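Kustby cell 2 – weekly safety check, with comments
Filled in by: Babar Usmani
Second check: Shoaib Niazi
Month: February

Reason for extra check: left arm dropped on power loss Tuesday shift, see item 4. Normal weekly sheet used, comments added where needed.

1. E-stop, bench side
OK. Pressed twice, both arms cut out straight away.
Comment: button cap is getting stiff. Not a fail. Spare on order from Kilimton.

2. E-stop, operator side
OK.

3. Mounting plates and base screws
Left – FAIL, then fixed. One base screw a quarter turn loose. Nipped up, marked with paint pen.
Right – OK.
Comment: same screw as last month I think. Shoaib to check the old sheets. If it is, wants threadlock.

4. Arm holds position when power is cut
Left – FAIL. Shoulder drops as soon as the supply goes. It came down with the gripper shut and chipped the rim of a plate. No one had hands in, pure luck.
Right – sags slowly, passes on paper. Don't like it much.
Comment: no brakes on these, so it was always going to fall one way or another. The Paracha script is meant to park both arms before shutdown, but it can't park anything if the supply trips. Until sorted: nobody reaches in to swap dishes with the arms raised. Park first, wait for the light, then reach in.

5. Supply and trip log
Supply tripped 37 minutes into the run. Log shows left shoulder current climbing for nearly 900 ms before that. Limit should of cut in at 500 ms and didn't.
Comment: limit was switched off in the Cirine settings file. Don't know who by, not bothered who by. It's back on. Settings file now read only.

6. Cables
Left – OK at base. Slack checked through full reach.
Right – ADVISORY. Loops swing wide when the elbow comes round. Not caught on anything yet. Tie back before next run, leave enough for the wrist.

7. Grippers
Left – jaws OK, close square, no chips or grit in the pads. Wiped down.
Right – OK.

8. Table and dishes
Chipped plate binned. Table swept for bits and gone over with a damp cloth. Rest of the dishes looked at one by one, no cracks found.
Comment: left reach now kept to slow speed over the mats and plates, and no stacking tasks till item 4 is closed. 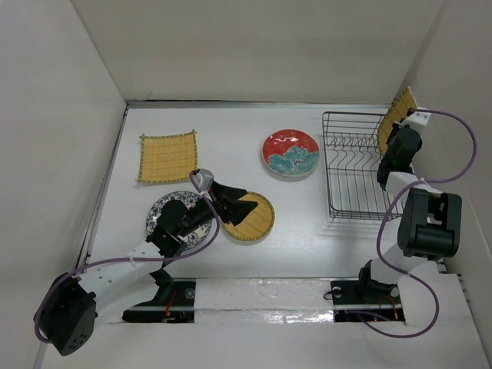 9. Restart
Both arms run through the short routine at slow speed, Shoaib on the button. No trips, no odd noises. Left shoulder warm after but within what the manual says.
Comment: full speed NOT allowed yet.

Still open
Item 3 – threadlock, Shoaib
Item 4 – prop or catch for left shoulder, Babar to ask Kilimton what they do
Item 6 – tie back right cable, whoever is on first

Result: RESTRICTED USE, slow speed only, two people present.
Signed B. Usmani / S. Niazi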